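Bench notebook, Kalia grippers
18 March 2020

Hand-held pair in for pads and a jaw check. The job sheet said "slips on thin cloth, left worse than right," and nothing else. Siham had already tried them on a shirt hem and got the same thing. The arm at the Skomby end takes the same fingers, so whatever we settle on for these goes on that one too.

Took the first unit down as far as the fingers. Pads were glazed over the top third of the ribs and fine lower down. Fluff packed in the grooves. Brushed it out dry with the nylon brush and wiped with alcohol, left it ten minutes, tried again on the hem. Better, still slipping at the very tip. Pads replaced.

Old adhesive was the slow part. It comes off in strings if you warm it and in crumbs if you don't. Used the plastic scraper. The metal one is what put the scratches on the finger faces last time, and those scratches are under the new pads now, so don't go looking for a fault there.

New pads from the Taltudard bag. Ribs run across the finger, not along it. Siham had one lengthwise on the spare to see if it made any difference on cloth. It did, and it was worse, the cloth walks straight out along the grooves. Spare has been put back the normal way.

Pressed each pad under the small clamp, 13 minutes on the timer. No reason for 13 except that it is what we did in the last batch and those held.

Screws: one on the second unit had backed out far enough to turn with a fingernail. Took all of them out of both units, cleaned the threads, put them back with a drop of the weak threadlocker. Hand tight with the short driver, then a quarter turn. These go into soft material and will strip. One of the old screws had a chewed head, binned it.

Jaw alignment. Closed the second unit on a strip of paper and the paper pulled out freely on one side. One finger was sitting proud at the root where there was a burr on the mounting face. Two strokes of the fine file, refitted, and now the paper tears before it slides, both sides. First unit was fine as it came.

Trigger travel on the second unit feels longer than on the first. Measured opening is the same on both to what I can read on the calipers, so I think it is the spring and not the linkage. Left alone. If someone complains, the springs are in the drawer with the Fakir spares.

Cycle count on the first unit was 3,000 and change since the last pads. Second was lower, but it had the worse pads, so count alone is not telling us when to change them. Wool and fleece seem to fill the ribs faster than anything else. I would brush after every session and stop going by the number.

Cloth check, after everything was back together. Cotton hem, then a tea towel, then a doubled jacket lining. Ten lifts each, by one edge, held for a slow count of five. Lining dropped once on the first unit, on a bad pick with only the corner of the pad on it. Repeated that set, no drops.

Parts used: four pads, one screw, threadlocker, wipes. We are down to one bag of pads. Next order is not until May, so please don't use them for anything else – someone had two stuck under the feet of the soldering stand. I took them back off and they are no good now.

Still open:
Spring on second unit, see above.
Spare finger set needs its faces checked for the same burr.
Page 76 of the old binder still shows the lengthwise pads. Cross it out.

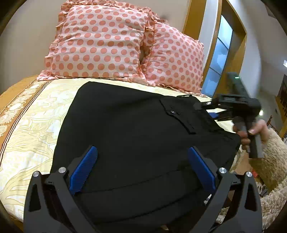

Entry by Retno Nair | checked: Siham Soliman

Black garment, spread flat on a bed. Flat cloth is the hard pick for these, so go in low with the pads open and take a fold. Coming down on top with the tips just pushes it along. A pocket flap or a tab gives you an edge to start on. Keep a snap out from between the ribs, it will mark them.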